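Wellham Simulated Sliding-Door Set — Data Card

Maintainer: Fidelina Ticona, Turkumville Shared Workshop
Version: 2
Released: 11 February 2023

Summary

The set supports the building of a two-armed household robot at the Turkumville workshop. All material is rendered in simulation. Members use it to test door-handling code before any time is booked on the Ospina bench, where the physical arms are being assembled.

Contents

The release holds 785 episodes, recorded at 30 frames per second in a single furnished interior. Each episode is stored in its own folder with joint positions, gripper commands and a plain-text note by the operator. Views are provided from the body of the robot and from close behind a gripper.
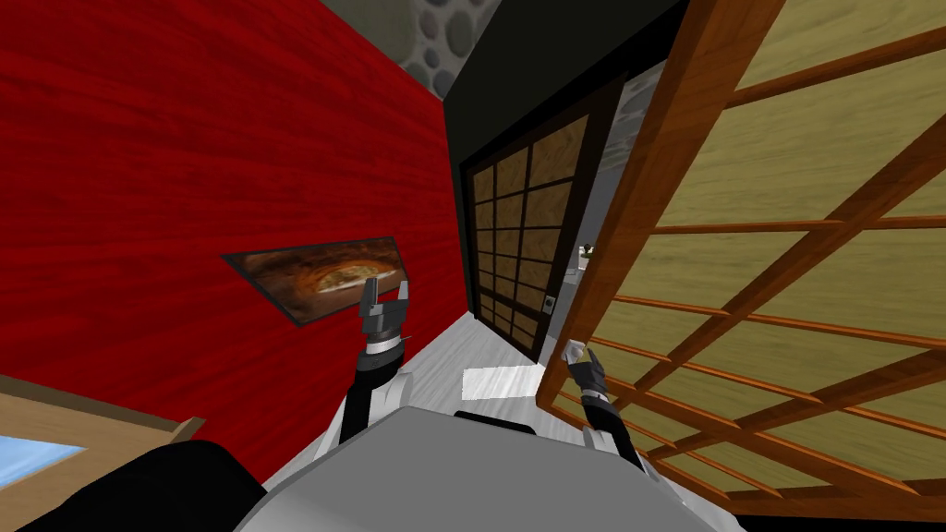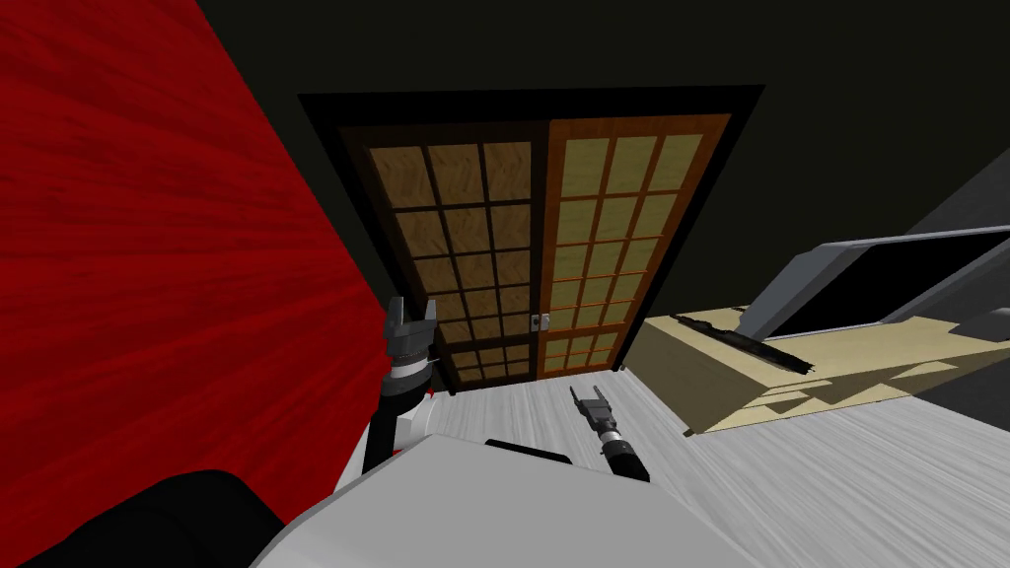 Rendered views from the Wellham interior.

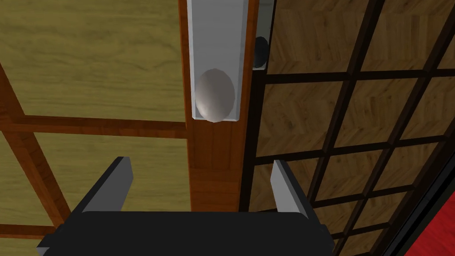 Episodes are numbered in the order of recording. Numbers missing from the sequence were withdrawn during checking and will not be reissued.

Known limitations

Contact between the fingers and thin bars is simplified in the Vustton physics settings. Forces logged at the door edge should not be used to choose motors. Lighting does not vary between episodes, and code tuned on this set alone may perform poorly in the workshop — particularly in December, when the lamps are on all day.

In 9 episodes the operator's note is blank. These have been kept, as the joint records are complete.

Use and changes

Members may copy the set to home machines for their own builds. Corrections should be sent to the maintainer with the episode number in the subject line. Version 1 used a different joint order and should be deleted.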